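Udo 커트러리 세트 사용 안내서
3장. 포크·스푼 정리와 세팅 (단체 상차림용)

포크랑 스푼은 섞인 채로 상자에서 나옵니다. 세팅 전에 반드시 한 번 추려 주세요.

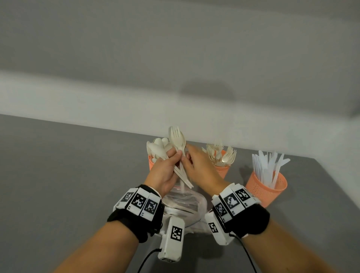

이걸 건너뛰면 상 차리다가 꼭 멈추게 됩니다. 스푼만 남은 상, 포크만 남은 상. 지난 8월 Kisgate 행사장에서 문의가 제일 많았던 부분이라 이번 판에서 따로 뺐습니다.

3.1 시작하기 전

준비물: 세트 본품, 마른 행주 한 장, 세워 꽂을 통 두 개(Flamby 원형통 권장, 입구가 좁은 컵은 안 됨), 이름표 스티커.
자리: 평평한 탁자. 탁자보는 걷고 하세요. 포크 끝에 걸립니다.
손: 씻고 완전히 말린 다음. 맨손도 되고 조리용 장갑도 됩니다. 장갑은 딱 맞는 걸로. 헐렁하면 자꾸 미끄러져요.

3.2 추리기

1. 봉지를 옆으로 눕혀서 뜯습니다. 세워서 뜯으면 쏟아짐.
2. 한 손에 쥘 만큼만 꺼냅니다. 욕심내지 말 것.
3. 손잡이가 아래로 가게 모아 쥐고, 손잡이 끝을 탁자에 가볍게 두세 번 톡톡. 길이가 맞춰집니다.
4. 반대 손 엄지와 검지로 윗부분을 살짝 벌립니다. 겹쳐 붙은 스푼이 보이면 옆으로 비틀어 떼세요.
5. 포크부터 뽑습니다. 하나씩. 뽑은 건 바로 포크 통으로.
6. 손에 스푼만 남으면 그대로 스푼 통에.
7. 2번으로 돌아가서 반복.

참고: 왼손잡이는 손만 바꾸면 됩니다. 순서는 똑같음.

참고: 스푼끼리 꽉 물려서 안 떨어질 때가 있어요. 손톱으로 후비지 말고 손잡이 쪽을 서로 반대로 밀어 주세요.

주의: 위로 확 잡아당기지 마세요. 포크 살이 부러질 수 있습니다. 부러진 조각은 작아서 음식에 들어가면 찾기 힘듭니다. 살이 하나라도 휘었거나 금 간 건 바로 버리세요.

3.3 통에 꽂기

1. 통 바닥에 행주를 접어 깝니다.
2. 손잡이가 위로 오게 뒤집어 꽂습니다. 추릴 때랑 방향이 반대니까 헷갈리지 마세요. 손님이 입 닿는 쪽을 만지면 안 되니까요.
3. 꽉 채우지 말고 손가락 두 개 들어갈 여유는 남깁니다.
4. 스티커 붙이기. 포크 통, 스푼 통 따로.

개별 세팅이면 통 말고 냅킨에 바로 놓습니다. 포크 왼쪽, 스푼 오른쪽. 냅킨은 Laskowska 중형이 길이가 맞고 소형은 손잡이가 삐져나옵니다. 바깥 자리면 냅킨으로 한 번 말아 두세요. 바람 불면 다 날아감.

3.4 수량 맞추기

대용량 상자는 포크·스푼 합쳐 1,000개입니다. 소형 상자는 205개. 소형은 홀수라 포크가 하나 더 많은데 불량 아닙니다. 문의 안 하셔도 되요.

남은 건 원래 봉지에 도로 넣고 입구를 두 번 접어 집게로. 한번 상에 나갔던 건 안 썼어도 같이 넣지 마세요.

3.5 보관

직사광선 X. 가스레인지 옆 X. 열에 약해서 휩니다.
위에 무거운 거 올리지 말 것. 특히 포크.
싱크대 아래에 둘 때는 뚜껑 있는 통에 넣어서.
개봉한 봉지에는 개봉 날짜를 적어 두세요.

주의: 전자레인지, 오븐 사용 금지. 뜨거운 기름에 담그는 것도 금지입니다. 튀김 건질 때 쓰시는 분들 계신데 안 됩니다.

주의: 어린아이 손이 닿지 안는 곳에 두세요. 포크 끝이 생각보다 뾰족합니다.

3.6 자주 생기는 문제

통이 자꾸 넘어져요 → 통이 너무 가벼운 겁니다. 더 넓은 통으로 바꾸거나 양을 줄이세요.
스푼 통에 포크가 섞여 있어요 → 3.2의 5번에서 빠뜨린 것. 통째로 쏟지 말고 그것만 뽑으면 됩니다.
봉지에서 냄새가 나요 → 개봉 직후엔 날 수 있음. 통풍되는 데 펼쳐 두고, 하루 지나도 나면 쓰지 마세요.
수량이 모자라요 → 상자 옆면 품번을 확인하고 연락 주세요. 품번 758은 스푼 전용이라 포크가 없습니다.

개정 2023년 10월 1일. 뒷정리와 분리배출은 4장에.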